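Cream wallpaper with ovals on it: live with it or strip it?
Home & Interiors > Walls and Floors

zollow_end
Posted Aug 11, 2019
Right, opinions please, and be as rude as you like.
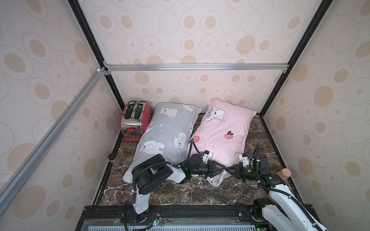 The pattern is pale grey ovals, thin outlines, each with a tan or beige blob in the middle. Mr Z says retro. I say frogspawn. We have 3 rolls left over and 64 pounds' worth of regret. The dark brown marble pattern underfoot is staying whatever anyone says, so please don't start on that.

Can the paper be saved with the right bits and pieces, or do I get the steamer out?

Radu Pascu
I'm going to start on that. Chocolate brown with white veins is a pudding. The paper is fine.

hmagnusson
Disagree with Radu, as is traditional. The brown is the only thing holding it together. Cream walls over a cream floor and you'd be living inside an envelope.

I would keep the red toaster though. One loud thing against all those ovals and your eye has somewhere to go.

zollow_end
The toaster was my mother-in-law's idea so I'll be passing that on to absolutely no one.

Kanokwan M
Does it come in other colours? Asking for a hallway.

zollow_end
There was a green. I have tried to forget the green.

Duygu G
Moderately strong feelings here, having lived with a small repeat like this for years. You stop seeing it by February. Visitors don't, but visitors go home.

What I'd change is the pillows. The grey one is all right with the grey in the paper but it's doing nothing for the brown, and nor is the pink. Try rust or mustard, plain, no pattern. If you put spots on a pillow in front of that wall I shall report the thread.

Radu Pascu
Mustard on pudding. Custard, then.

uriel_c
Nobody has mentioned the jar with the brown lid. What's in it? Looks like brown sugar from here.

zollow_end
Full marks to Uriel. Demerara. It lives near the toaster for reasons of cinnamon toast.

hmagnusson
Back to the walls. If you do strip it, score it first and use warm water with a bit of washing-up liquid. I hired a steamer from Bravberg for our box room and it took the paper, the paint and a fair amount of the plaster.

Duygu G
Score it and you'll gouge the plaster as well, Holger. Soak it twice and wait. People always go in with the scraper after two minutes.

hmagnusson
I have stripped more rooms than you've had hot dinners.

Duygu G
And replastered them, by the sound of it.

Kanokwan M
Found the green. I quite like the green.

zollow_end
Verdict so far: walls stay, mustard pillows on order, Radu not invited round. Will report back if the frogspawn hatches.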